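Filed under: Student Projects / Sorting Line / Build Log
November, entry by the Swanson bench

Back on the belt this afternoon. The team wants to write "works" next to the pick step on the Vella poster and I'm not ready to let them. Their number is 153 good picks out of 500 tries, and the 500 includes a long run where the part was set down by hand in the same spot every time. I would throw that run out. They think I'm being difficult.

My main complaint is still the thumb. The approach comes in from above, palm down, and the code assumes the thumb will be clear of the part when the hand drops. I don't see where that assumption comes from. It's in the Doller script with no comment next to it.
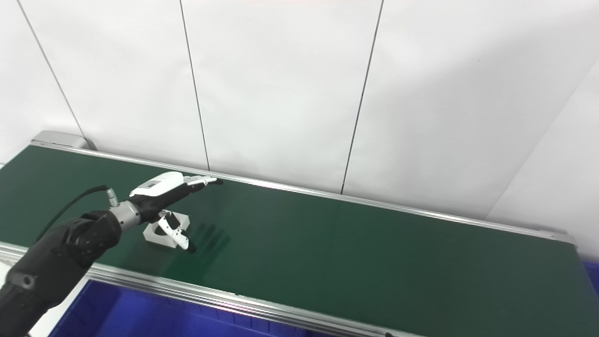 Asked for the approach height to go up by 6 mm and for the thumb to close last. Got told the grip "feels fine" in the simulator. The simulator doesn't have our cable in it, and it doesn't have our belt either.

Also not convinced by the timing fix. Line 528 of the log shows the close command going out before the arm reports it has stopped. Could be a logging delay. Could be the whole problem. Until we have both clocks on one machine I'm not believing any cycle time we quote.

To do before the Jolla meet:
- belt off, 20 picks, part placed by someone who isn't watching the screen
- same again with belt on slow
- put the thumb order in the config file, take it out of the script
- leave the poster alone until then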